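Lint, tape and the house rules

I've been meaning to write this post since October, when Angeliki Galanis asked me for "the rules" for our two-arm table and I sent her a page of scribbles with a coffee ring on it. She was very polite about it. So I'm finally typing them up properly, partly for her and partly because the folks at Dellstead want something they can pin to a wall (they're starting on cloth too, good luck to them!).

Blue arms, white table, one green cloth.
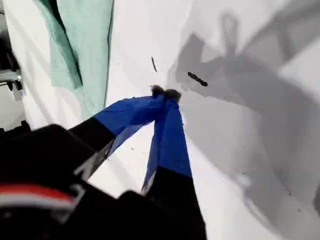
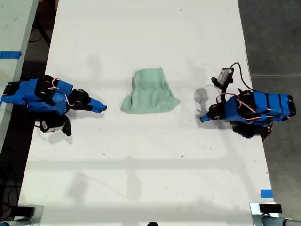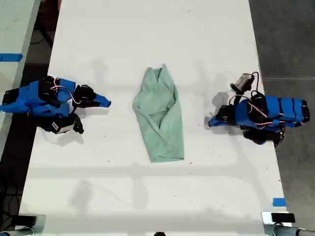

Before anyone touches anything

Clean the tabletop. I know, I know. But little dark bits get everywhere when you work with fabric, and a white table shows every last one of them. I go over ours with a damp rag and then a dry one, and I look at the fingertips while I'm down there, because fuzz loves to collect right at the pinch point. Pull it off by hand with the arms powered down. Powered down means the switch, okay? Paused in software doesn't count, and Periklis Karagiannis and I have had this argument enough times that he now says it before I do.

Tape

My rule is that if the tape on a finger is wrinkled enough to catch a fingernail, you change it, and you change both fingers together. Same tape, same number of wraps. I once did just one side of a gripper in the middle of a long day and spent the next morning wondering why every grasp was landing crooked. We swap it every 300 grasps anyway, wrinkled or not.

Tape on tables is a separate thing. Those marks are for putting stuff back where it was, so please don't peel them off to tidy up. Looking at you, Periklis.

Cloth goes in the middle

Start the cloth where both arms can get to it, and don't make it pretty. If you lay it out neatly every time, you end up with 600 runs of robots handling neat cloth, and then someone drops a real shirt on the table and everybody's sad. Bunch it, roll it, twist it, whatever. I do try to write down which way I scrunched it, and I'm about half good at that.

Hands off, cables too

Only one person runs the arms, and that person says "moving" out loud before they move. It felt so silly the first week! Now I do it at home with the vacuum.

Check the cables by swinging each arm slowly through its whole reach and watching the loops. You want slack, but you don't want anything that can hook on a gripper. Floor cables stay down in the gap between the tables and you step over the gap, never into it.

The log

We're at run 2,149 in the log, and the most useful column by far is the one called "weird." Anything goes in there: a funny noise, a shadow that shifted because somebody moved a lamp, a bit of fluff you found afterward. Raptis, our logging script, will let you leave it blank. Please don't leave it blank for a whole session, I won't believe you.

Angeliki wants a rule about music too, and we're still fighting over that one. If your lab has its own list, put it in the comments, especially if you've found a tape that holds up better than ours.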